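Search this site Search Go

This site uses cookies to remember your settings. Accept Decline

Neltside Institute
Household Textiles and Linen Care
Handout for Unit 3: Sorting, Laying Out and Folding
Prepared by Latifa Benkirane

1. Scope of the unit

This unit covers the handling of clean, fully dried textiles between the dryer or line and the shelf. Washing temperatures and detergents were treated in the previous unit and are not repeated. Students are expected to bring their notes on fiber content to the practical session, as the care labels will be consulted throughout.

The term "piece" is used in this handout for any single textile item, whether a garment, a towel, a sheet or a cover. The term "large piece" refers to any item that cannot be laid flat on the work table in one layer. Most bed linen falls into this group, as do tablecloths, throws and curtains.

2. Sorting before folding

Clean textiles usually arrive mixed. Sorting should be completed before the first piece is folded, so that finished stacks do not have to be taken apart later. Pieces are sorted first by destination (bedroom, bathroom, kitchen, storage) and then by size.

Weight is a useful second guide when a load contains many similar items. In the workroom, knitted garments over 400 grams are folded and placed at the bottom of a stack. Throws and covers over 700 grams are kept on a separate shelf, as their weight presses creases into anything stored underneath. Students do not need to weigh every item. After a few sessions the difference can be judged by hand.

Any piece that still feels cool or heavy along the seams should be returned to the line. Waistbands, hems and pocket linings dry last. A piece folded while damp will mark and may develop an odor that carries to the rest of the stack.

3. The order of work on a shared surface

Large pieces take up the whole table, and there is often no second surface available. Two arrangements are in general use. In the first, large pieces are folded at once and removed, leaving the table clear for smaller ones. In the second, a large piece is spread out and serves for a time as the ground on which smaller pieces are straightened and folded. It is then folded last.

The second arrangement has advantages where the table is rough or has open joints that catch on knitted fabric. It also offers a practical help with color. Plain gray garments are easily told apart from a pink patterned cloth, and their edges can be found quickly. The same garments on a gray sheet would be much harder to square up.
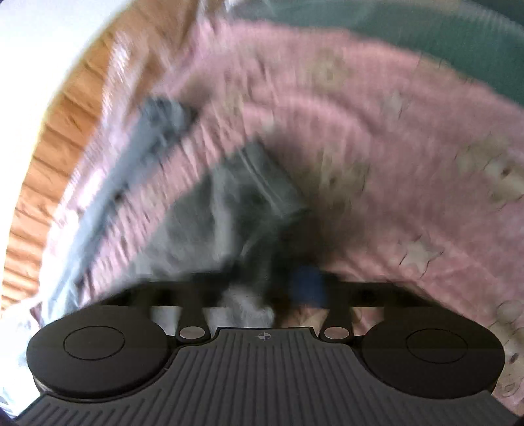 Chaimae Tazi asks whether the second arrangement does not simply create more work, given that the large cloth becomes creased under the smaller pieces and has to be smoothed again before it can be folded. In her view the large cloth should always go first, and a clean towel can be put down if the surface needs covering.

The objection is a fair one and the unit does not require either arrangement. For cotton and cotton blends, a short smoothing with the flat of the hand is generally sufficient. For 100 percent linen the point carries more weight, and large linen pieces should be folded first. Students should state in their practical record which arrangement they used and for what fabric.

4. Laying out a piece

4.1 Find two corners. The piece is picked up by two neighboring corners where the shape allows. For garments, the shoulder seams take the place of the corners.

4.2 Lower it to the table. The far edge should touch down first and the hands should then come toward the body. Dropping the whole piece at once traps air under the cloth and forms ridges.

4.3 Open any turned edges. Hems that have rolled over in drying are opened with the fingertips. Pulling at the middle of the cloth does not correct a rolled hem and may stretch a knit.

4.4 Smooth from the center outward. Light pressure is enough. On printed or patterned fabric, the lines of the pattern may be used as a guide, but only after comparing them with the hem. Prints are frequently set at a slight angle to the weave, and a cloth folded to the print will then come out uneven at the edges.

5. Handling soft and thin fabrics

Thin fabric tends to lift with whatever lies on top of it. When a small piece is taken up from a larger one, the fingers should close on a single layer. It is advisable to pinch the upper piece at a seam or hem, where it is thickest, and to hold the lower one flat with the other hand until the two have separated.

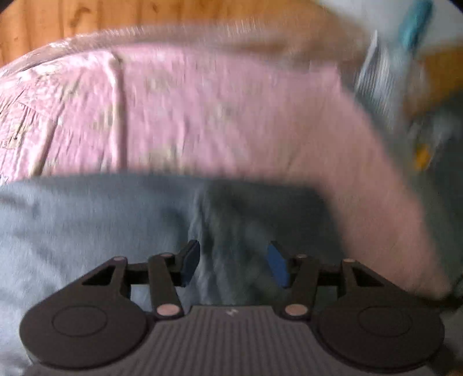

The same care applies in the other direction. When a large cloth is to be drawn away while smaller pieces are still lying near it, those pieces should be moved fully clear beforehand. A corner caught under a neighboring garment will pull the cloth off square, and the laying out must be started again.

On a bare wooden surface, the cloth should be lifted and set down in its new position. Dragging it may snag the threads and will also collect dust from the grain. Tables in the Plisau workroom are wiped before each session and must be dry before textiles are placed on them.

6. Folding

Rectangular pieces are folded in half lengthwise, edges together, and then in half or in thirds across the width according to the depth of the shelf. Large pieces may need one further fold in each direction. Where two students work together, one holds the folded edge still and the other brings the open edges across.

Garments are placed face down. The sides are turned in toward the center, the sleeves are laid along the back, and the hem is brought up to the shoulders. Heavy garments should be folded as few times as the shelf permits.

Mounir Ait Ali will demonstrate the fold for fitted sheets at the February session. That fold is not assessed in this unit.

7. Practical record

Each student submits one page giving the fiber content of the pieces handled, the order in which they were folded, and any piece that had to be laid out a second time, with the cause if known. Records are handed to Younes El Fassi before leaving the workroom. Late records are accepted only by prior arrangement.

Reading for the next unit: the handout on shelf storage and seasonal rotation, sections 1 and 2.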